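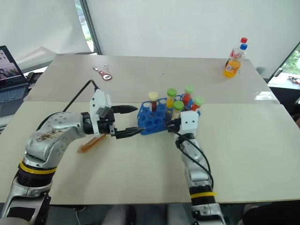 About Tenstead

Tenstead tests machines that are sold, or are about to be sold, as able to do chores. We look at small, dull jobs: folding a dish towel, clearing a counter, putting test tubes in a rack. Then we write down how it went and publish the result, good or bad. We don't build robots and we don't take a cut when somebody buys one.

Our short answer to the question we get most is no, not yet. Some machines can do some chores, some of the time, in a room that suits them. A person still has to set out the job, watch it, and pick up what gets dropped. If a sales video leaves that person out, we would like to know where they were standing.

How we started

Three of us had worked in purchasing for packing plants and hospital labs. We had sat through a lot of demos. One arm we saw did a lovely job of sorting capped tubes by color until a visitor asked for the rack to be turned a little, and the meeting ended early. We began keeping notes on that kind of thing, and the notes became Tenstead.

What we do

Our main work is the Sireck list, a set of 876 household and shop-floor tasks written in plain words. Each task gets three tries with no coaching between them. A tube that ends up lying on the table counts as a miss, even if the other tubes are standing nicely. Makers often argue with us over this. We tell them to ask a lab manager.

We also run Kettani, a paid service for small businesses that have been quoted a price for an automated arm. We visit, watch the job being done by the people who do it now, and say whether the machine has a fair chance. Most of the time we have told them to wait.

Zeven is our newsletter. It goes to 2000 readers and comes out when we have something to report. The next one, in March, is on laundry.

What we won't do

We won't score a machine from a video. We won't run a test with the maker's hand on the controls and call it automatic. We don't give awards, badges or stickers.

Have we been wrong? Yes. We said jar lids were years off and had to take that back. The correction is still on the site, under Past Results, with the old score next to it.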